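4.2 Does the confidence score mean anything?

Most tabletop pipelines pass the planner a label, a pose and a confidence score, and the planner treats the score as a probability. We doubt that it should. Calvo and Barrios reported good calibration for the Preltham detector, but their 1,398 test views held single objects on a plain surface, with nothing overlapping.

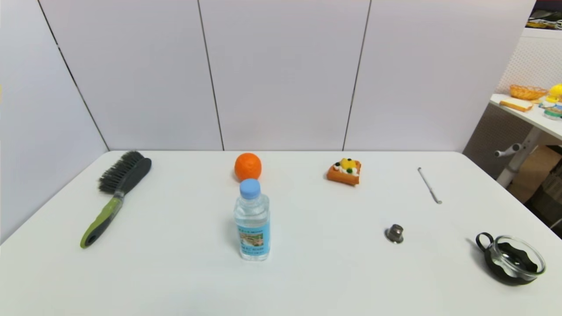

Figure 3. Tabletop layout used in the occlusion and small-part trials.

Calibration is normally reported as one number per test set, and that number hides the cases a planner cares about. We split our 1,906 detections by apparent size and by overlap instead. Large, separate items such as the green-handled hairbrush in Figure 3 gave scores we could use. The orange partly covered by the water bottle did not: its score stayed high while its estimated center drifted toward the visible side. The thin metal tool was worse, and the small metal part near it was often assigned a pose with no basis we could find – the score gave no warning.

Retraining with the Pinance loss improved the overall figure and left 49 of the bad poses in place. We read this as a reason to distrust the overall figure. Section 5 tests whether a second view, taken before the grasp is planned, helps any more than a fixed threshold does.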